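Gripper Comparison, Tabletop Station: Progress Report for March
Submitted to the Felliler equipment fund
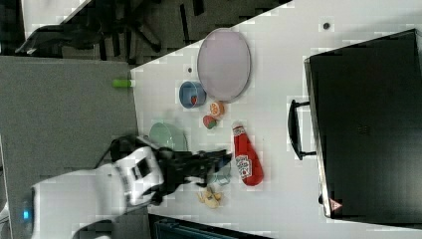 Teodor Duda wrote back on the draft of this report that the multi-fingered hand should have to earn its place on the cup and the bowls, and that if it only does well on the plastic fruit we should stop paying for it. We agree with that, and the numbers are set out with his remark in mind.

Work done this period

The grant covers a comparison of two end effectors on the same arm: the Drekeck parallel gripper we already owned and the Pretusance multi-fingered hand bought in the first quarter. Both are run from the same controller, with the same speed limits, on the same white table. The object set is kitchen items, both tableware and toy food, plus a ketchup bottle. The clear plastic cup and the oval plate were added this month. The toaster oven or microwave task (open door, place item, close door) has not started.

We logged 800 grasp attempts with the parallel gripper and 300 with the hand. The difference comes from the hand being out of service for part of the month, as explained further down. Of the 300 attempts with the hand, 197 ended with the object lifted and held for the full five seconds. The success count for the parallel gripper is still being checked against the video and will be sent separately. We do not want to quote it until the two people scoring agree on what counts as a slip.

What we can say so far

The hand does well on the toy food and on the bottle when the bottle is lying on its side. It closes around the bottle body and does not much care where the label or cap ends up. The parallel gripper needs the bottle turned to within a narrow angle and otherwise pushes it along the table.

The clear cup is the weak point for both. The overhead camera often gives no usable depth on it, so the arm comes in too high or too far to one side. Moving the lights helped a little. We have a wrist camera on order from Kozłowski and will repeat the cup trials when it is mounted.

On bowls, the parallel gripper takes the rim and is quick. The hand is slower because the fingers have to be opened wide before the approach and the planner checks each one for contact with the table. The oval plate is not going well with either. It sits too low for the fingers to get under, and sliding it to the table edge first is outside the current task rules. We would like to change the rules to allow this and ask for the fund's agreement.

Problems

One finger joint on the hand began to report the wrong position and the unit went back to the supplier. It was returned with a new encoder and has run normally since. The cable along the top of the arm was also rerouted, as the old path pulled tight when the wrist turned past a quarter turn.

Controller resets after an emergency stop still take too long. Most of that time is homing the hand, and we have asked the supplier for a faster routine. No answer yet.

Budget

Spending on parts stands at roughly $4000. This includes shipping for the repair, the camera deposit and a spare set of fingertips. No change to the staff line.

Next period

Bring the hand up to the same number of attempts as the parallel gripper. Mount and calibrate the wrist camera. Repeat the clear cup trials. Begin the door task with the parallel gripper only. Send the scored results for both units, broken down by object, including the cup and bowls on their own lines as Teodor asked.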